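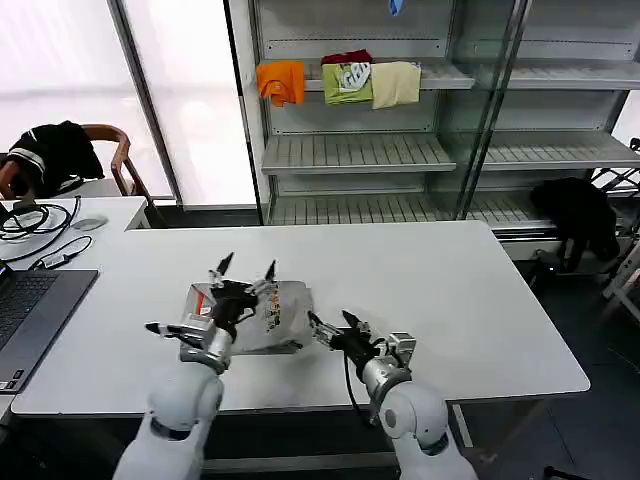 Maja Piątek reckons the bone is the best bit of a roast lamb leg, and she'd happily hand the slices to everyone else. Two litres of stock, she says, plus whatever's clinging on for a barley soup.

2024-04-18
By Palesa Pretorius

I'm coming round. Did a leg last weekend, ate it cold for days. Sandwiches, then a curry, then the bone into the big pot with celery tops and a bay leaf. Four hours, barely a simmer. Skim it. Salt at the end, not before, or you'll regret it.

Fat sets on top overnight. Keep teh fat, fry potatoes in it. Barley soaks up more than you'd think so go easy, a handful. Freezes fine till November.

243 shares | 2 comments

Related
Mint sauce without the sugar
Which barley to buy
Cold lamb, four ways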